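Cable is a poor subject for a pass mark. The Welis code, in draft since April, asks that a two-armed cell move tangled leads from one box to another with no loop left over the rim.

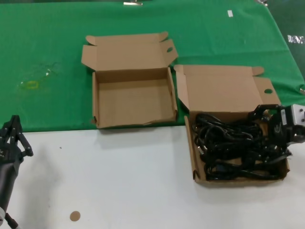 Lungu objects that a rim test punishes the box as much as the robot, and would prefer a limit on grip force.

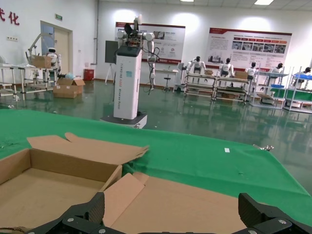
Clause 104 keeps the rim test and adds a log of every dropped lead across 200 transfers. Bosimier wants 4000. The draft also requires boxes to be replaced once a flap tears.

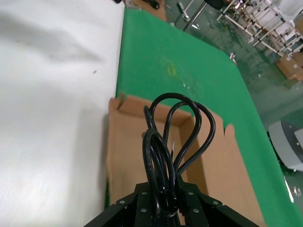 Looped black cable held over an open box.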